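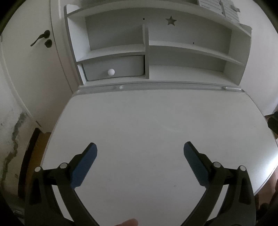 Hutch desk (children's)

A hutch desk is a writing desk with a set of shelves standing on the back of the tabletop, so the storage goes up instead of out. The children's kind is the same idea shrunk down, usually in pale colors, with rounded corners and some sort of decoration. I've been writing up furniture for this home encyclopedia for over 14 years now and I still think it's one of the most fun entries to work on (my own kids' desk gets a lot of mentions, sorry in advance!).

Name

"Hutch" once meant a chest or a box for keeping things in, and it's the same word we use for where the rabbit lives. In American homes it came to mean an upper cabinet or shelf unit that sits on top of something else, a sideboard or a dresser or a desk. Some stores call the whole piece a "study desk with bookshelf," which is longer and tells you a bit more. I grew up saying "the desk with the top on it," and so did everyone on my street.

Parts

The tabletop, or desktop, is the flat part you write on. On children's models the front corners are very often rounded, and I can tell you from the height of my youngest's forehead that this is a good thing. White and light gray are popular for the top. They look lovely and they also show every single speck, so a desk that has been used for a year or two will have little marks scattered over it no matter how well you wipe.

Along the back there's often a raised rail or lip with a shallow groove in it. That's the pen groove, sometimes called a pen tray. Pencils lie in it and don't roll away. Some desks have one long groove, others have a long one and a shorter one next to it, and I've always used the short one for erasers, though I've never seen that written down anywhere.

Above that comes the hutch itself: side panels, a back panel, and shelves. The space under the lowest long shelf is the cubby, and it's where workbooks go if you're tidy and where everything goes if you're us. An upright divider can split off a narrower compartment to one side, and there may be a small drawer at the base. Ylva Ekström, who edits the storage pages here, prefers "bay" to "compartment." I've left it as compartment.

The back panel is where makers get playful. Cutouts are common, and I've seen stars, moons, clouds and one quite alarming owl. A cutout can be handy for passing a lamp cord through if it's low enough, but mostly it's there to look nice. Small round holes are another matter. They may be for screws, for hooks or for an add-on shelf, so check the instruction sheet before you cover them with stickers.
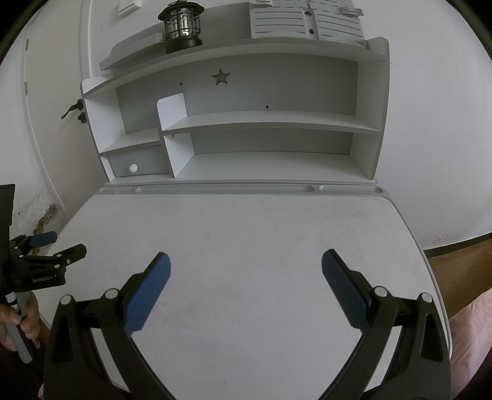
Everyday use

Top shelves tend to fill up with boxes, because a child can't reach them and a parent can. I keep puzzles up there, and the printer paper. The middle shelf gets the books that are being read right now, and the little drawer (if you have one) gets the things that would otherwise be lost forever, like sharpeners and the good glue.

I like to leave the desktop clear at the end of the day. It takes about as long as brushing teeth and the morning goes so much better! For cleaning, a damp cloth and a drop of dish soap do fine on most tops. Run a cotton swab along the pen groove, where the pencil shavings collect. Skip the scouring pads, which leave fine scratches that hold on to dirt.

Safety

A hutch makes a desk taller and moves weight upward, so fasten it to the wall if the maker supplies a strap. Heavy things go low. Florian Auer wrote in last August to add that the screws between the hutch and the desktop can work loose, and he tightens his twice a year. I've started doing it too, and 2 of ours did need a turn.

See also: Secretary desk; Bookcase; Desk organizer; Pen tray

Page last revised 03/11/2021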